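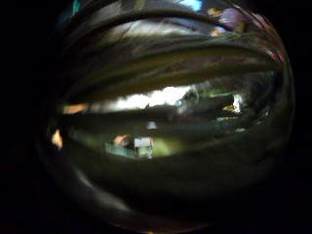 Step 1: Build the lens mask

Nistex reads fisheye recordings from a gripper camera and flags frames that will hurt pose tracking. You need version 3 or later and one folder per recording.

Before any check runs, the tool has to know which pixels belong to the lens circle. Open a bright recording and run:

nistex mask --in session --out mask.png

Look at the result. The black border should be masked out and nothing else. If dark objects near the rim are masked too, add more bright frames and run it again. Save the mask next to the calibration file. One mask serves all recordings from the same lens.

Step 2: Set the feature check

nistex features --mask mask.png --min 94

The number is the smallest count of corners a frame may have and still pass. Start at 94 and lower it only if good frames get dropped. Turn on --spread as well, so that corners bunched up in one part of the circle don't pass a frame by themselves. Ceiling lights are a common trouble. A row of round ones gives strong corners that all look alike, and the matcher will swap one for the next.

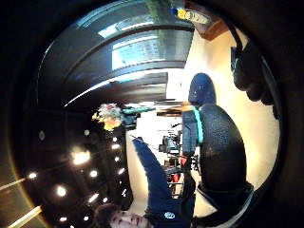

Gerrit Brouwer wrote in the comments that he had to set --spread before the check did anything useful, and that the matcher stopped jumping once he also raised the match ratio. I have added the ratio to the sample config.

Step 3: Handle close objects 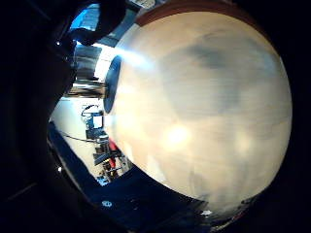 The near-object check comes last and takes the most tuning. It looks for large areas with little texture and keeps them out of tracking, since they may move with the hand. With the cream-colored ball filling most of the view, only the strip of room to its left is any use for tracking, and the white glare spot on the ball has to go too. Glare slides over a curved surface as the camera moves, so set --glare on. Use --gap 21 to let the tracker coast through that many frames before it starts a new segment.

Step 4: Export

nistex export --format enima

Rejected frames stay on disk and are listed in rejected.txt with the name of the check that failed.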